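Skivard (양팔 작업 계획 소프트웨어)
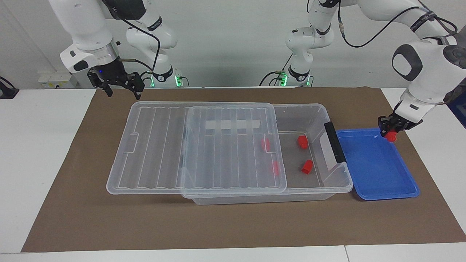
글: 올렉산드라 호르디옌코 (Oleksandra Hordiienko), 로봇 소프트웨어 항목 편집자

Skivard는 양팔 로봇의 작업 순서와 궤적을 함께 계산하는 계획 소프트웨어이다. Skerine이 개발했으며, 인식 모듈 Moroz와 실행 기록 도구 Ledeck을 묶어 배포한다. 배포사는 이를 "범용 양팔 계획기"라고 부르지만, 공개된 시험은 대부분 상자와 쟁반 사이에서 작은 블록을 옮기는 작업에 머물러 있어 이 명칭에는 이견이 있다.

구조

계획은 두 층으로 나뉜다. 상위 층은 어느 팔이 무엇을 언제 할지 정하고, 하위 층은 두 팔의 충돌을 피하는 관절 궤적을 만든다. 두 층은 16밀리초마다 상태를 교환한다. 한쪽 팔이 물체를 쥐고 있는 동안 다른 팔을 대기시킬지 움직일지는 상위 층의 비용 함수가 결정하는데, 가중치의 산출 근거는 문서에 나와 있지 않다. 기본값을 그대로 쓰면 한 팔이 빈 그리퍼로 오래 멈춰 있는 경우가 많다는 보고가 있다. 이 경우 양팔을 쓰는 이점이 무엇인지는 분명하지 않다.

인식

Moroz는 색과 윤곽으로 물체를 분할한 뒤 자세를 추정한다. 투명 용기는 오래된 난제이다. 뚜껑이 반쯤 열린 투명 상자에서는 뚜껑 너머로 보이는 붉은 블록과 열린 쪽에 드러난 블록이 같은 색으로 잡히지만, 앞의 것은 그대로 집을 수 없다. Moroz는 이를 구분하기 위해 '접근 가능' 표지를 붙인다. 다만 표지는 뚜껑의 위치 추정에 의존하며, 뚜껑 자체가 투명하면 추정 오차가 커진다. 배포사는 줄무늬 돌기나 흰 라벨을 기준점으로 삼으면 해결된다고 설명한다. 돌기도 라벨도 없는 뚜껑에 대한 결과는 제시된 바 없다.

평가

배포사 자료에 따르면 2713회의 시행에서 성공률은 90퍼센트였다. 이 수치에는 몇 가지 문제가 있다. 계획 단계에서 중단된 282회가 분모에서 빠져 있고, '성공'의 기준도 블록이 쟁반 위에서 놓인 시점인지 바닥에 안착한 시점인지 명시되지 않았다. 위유팅(Yu-ting Yen)은 Ledeck 기록을 다시 분석해, 파지 실패 후의 재시도가 별도의 시행이 아니라 같은 시행으로 합산되었다고 지적했다. 배포사는 7월 개정판에서 집계 방식을 바꾸었으나 이전 수치는 수정하지 않았다.

한계

뚜껑을 미는 동작은 계획기가 찾아낸 것이 아니라 사용자가 미리 작성한 동작 틀로 처리된다. 틀에 없는 잠금 방식은 지원하지 않는다. 물체가 변형되거나 서로 겹친 경우에 대한 시험도 공개되지 않았다.

공유 16 · 댓글 2
문의 | 저작권 안내 | 맨 위로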